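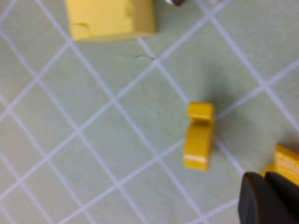

Chapter 16
Sharing the Bench: Automated Handling and Job Content

Reading time: 29 minutes

When a handling task is automated, the work left to people changes in kind as well as amount. This chapter follows one case, the parts-sorting cell at Trisinora, where small molded pieces were once placed by hand on gridded mats. Before the change, a sorter handled around 1,480 pieces per shift. After it, the same employees set out parts, cleared failed grasps, and logged faults — tasks that had no written description at the time.

Section 16.1 defines task allocation. Section 16.2 covers pay grades and retraining, using interviews by Kurniawati Nasution and Hafiz Mangundap. Section 16.3 deals with pacing: who may stop the cell, and who answers for the lost output.

Key terms: task allocation, residual work, exception handling, machine pacing.

© Sondine Textbooks. Contact: Permissions Desk, Room 302 | Back to top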